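Dandico Recalls Knit Hats Over Fiber Labeling

Dandico has recalled 473 knit hats sold under its Adia line after testing found that the fiber content did not match the sewn-in label. The hats were labeled as 28 percent wool. Samples tested by Cruickshank, a textile laboratory, contained 7 percent, with acrylic making up the balance.
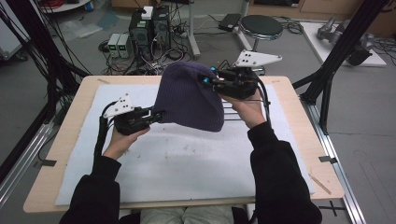 The recall covers one production lot, knitted at the company's Hunitz plant and shipped to stores in April. Dandico said the error began with a yarn substitution that was not carried over to the label order. The lot includes several colors and two styles, a pompom hat and a plain beanie like the dark purple one in the photo. Care instructions are unchanged, and no safety issue has been reported.

Buyers may return the hats to any store for a full refund. A receipt is not required. Stores have been told to remove unsold stock, and corrected labels will be used on a replacement run of 400 hats.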